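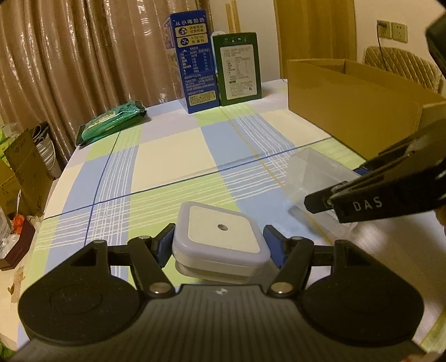
Teaching a Gripper to Tidy the Table: Tips From a Doubter

Home | Kitchen | Workshop | Cleaning | Storage | Ask Us

Print this page | E-mail this page

Reading time: 4 minutes

I have been promised a machine that clears the table since I was in grade school, so I came to hand-held grippers in a bad mood. The pitch is simple. You do the chore yourself while holding the grippers, the recording goes off to train a robot, and some day the robot does the chore without you. I have my doubts about "some day." But Wakana Nomura talked me into recording at home for a small project called Kobori, and if you are going to do it, you may as well not waste your evenings.

Pick a dull job

Sorting small packages and lidded tubs into a cardboard box is dull enough. Folding a fitted sheet is not dull, it is miserable, and you will learn to hate it twice as fast with pads for fingers. My first try was a drawer full of takeout sauce packets. Don't.

Practice before you record

Give yourself a whole evening of picking things up and putting them down. Your hands want to twist and pinch the way they always have, and the tool only opens and closes. Small square plastic containers are good for practice if you take them by the sides. Flat, thin things are the worst. Slide them to the edge of the table first, or leave them out altogether and save your temper.

Slow down, then stop slowing down

Haruto Fujimoto, who trained our group by phone, told us to move "like you're underwater." I did, and my first batch was so slow that half of it came back. What they wanted was a normal pace with no jerks. Let the jaws close all the way before you lift, and let the item rest before you open them.

Leave the mistakes alone (mostly)

If you fumble a tub and pick it up again, keep going. I was told a recovery is worth having. I'm not sure I believe it, and I'd like to see somebody prove it, but it does save starting over. If you drop something on the floor, stop and do the whole run again.

Set up the box

Use an open box with the flaps up or off, low enough that you aren't lifting your elbows. Put it on the side of your stronger hand. Light things first, crinkly things on top. Foil packages slip, so grab them by the middle.

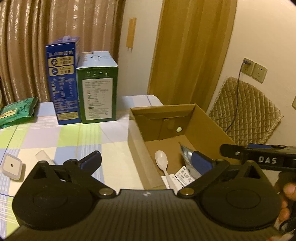 Spoon, foil package and a paper slip in the box, with more still on the table.

Move things between runs

The machine is supposed to learn the chore, so don't put every carton back on the same square of the tablecloth. Turn one around. Lay one on its side. Chaltu Wako did 300 runs with her table laid the same way each time and was asked to do them over, which I would have refused.

Remote control, if they offer it

I also tried steering an arm from a chair at a Tramier open house one Sunday. You feel nothing through the controls – you just watch and guess. It took me 8 tries to lift a sponge. Holding the tool in your own hands is far easier, and for home use I wouldn't bother with the other.

What you get for it

I have sent in over 600 runs. My table has been cleared every one of those times, by me. Katsuhiko Hirano says to give it a few years. I still keep a dishpan and a damp rag by the sink, and I'd suggest you do too. Wipe the finger pads with the same rag when you finish – crumbs make them slide.

Print this page | E-mail this page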